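Sarneck Working Group on Shared-Bench Robot Cells
Minutes of the July meeting, main bench room, 2:00 p.m.
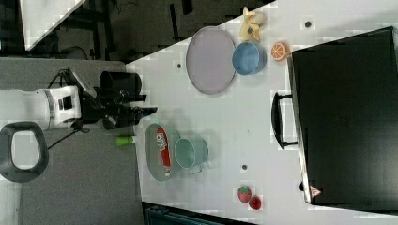

Toon Prins asked that the minutes open with his objection to draft rule 4, which he had sent in writing before the meeting: a rule that says "keep the bench tidy" cannot be checked by anyone, and he would sooner see it struck than adopted in its present form. The objection was noted and taken under item 3.

Present: Aaliyah Hawthorne (chair), Noémie Dhillon, Toon Prins, Nathalie Penner (minutes)
Apologies: Shirley Tremblay

1. Minutes of the previous meeting

Accepted with one correction. Under "Stop circuits," the word "monthly" should read "weekly."

2. Matters arising

2.1 The revised stop-circuit check sheet has been in use at Sarneck and Prarnetow since the last meeting. Prarnetow reported 363 completed checks to date and 2 failures. Both failures were a latching button that did not hold. The buttons were replaced and the cells retested before release.

2.2 Dhillon asked whether a failed check stops work on the neighboring cell as well. Hawthorne ruled that it does where the two cells share a stop line, and does not otherwise. Wording to be added to section 2 of the draft.

2.3 The Grosik comments on the glossary have still not arrived. Carried forward.

3. Draft rule 4: condition of the bench before a run

3.1 Prins spoke to his objection. An operator and an auditor should reach the same answer on the same bench, and the present text does not allow it. He proposed that the rule refer to a written layout sheet for each task. Anything on the sheet may be on the bench. Anything else is removed, or is added to the sheet and signed.

3.2 Dhillon supported the principle but said the sheet must cover fixed equipment as well as task items. On a typical manipulation bench the toy fruit, plates and cups get all the attention, and a large case standing on the same table is left off the list. For collision purposes the case matters more. Agreed.

3.3 Penner asked how exact the positions need to be. Discussion followed. Tasks with varied starting positions would be impossible to run under a sheet that fixes every item. Agreed that the sheet gives a zone for loose items and a marked position for anything that is meant to stay put.

3.4 Rule 4 as amended: "Before each run the operator compares the bench with the current layout sheet. Items not on the sheet are removed. Equipment standing within reach of the arm is listed with its position. The operator initials the sheet."

Adopted. Prins withdrew his objection.

4. Draft rule 5: cables at the wrist

4.1 The draft requires that all cables be "secured along the arm." Dhillon pointed out that a wrist camera needs slack for the last joints to turn, and that a cable tied too short will pull at the connector before it shows any wear. Loops are acceptable if they have been tested.

4.2 Agreed test: move each wrist joint to both ends of its permitted range at reduced speed, with the gripper open and then closed. No cable may pull tight, pass between the fingers or catch on a bracket. Repeat after any change of camera, mount or cable.

4.3 Prins asked for a maximum loop size. Not agreed. Hawthorne considered that a single number would not suit the different arms in use at Flores and Sarneck. Each site is to record its own figure on the cell card.

5. Draft rule 6: warning labels

5.1 Labels on equipment must remain legible and must not be covered by tape, cable ties or stock. No change to the draft.

5.2 Penner to check whether the Flores site needs labels in a second language - the draft is silent on this.

6. Entering the work area

6.1 Deferred at the last meeting and taken briefly. The present practice at Prarnetow is that loose items may be reset by hand with the arm paused. Hawthorne's view is that a software pause is not sufficient, and that the drives should be disabled for any reset within reach of the gripper.

6.2 Dhillon noted that this will lengthen each reset and asked for timings before a decision. Prins agreed to supply them. Item held over.

7. Actions

Dhillon - wording for shared stop lines, section 2
Prins - reset timings, drives paused against drives disabled
Penner - label languages at Flores; blank layout sheet for circulation
Hawthorne - reminder to Grosik on the glossary
Tremblay - to review rules 4 and 5 as amended and reply in writing

8. Other business

None. The meeting closed at 3:40 p.m.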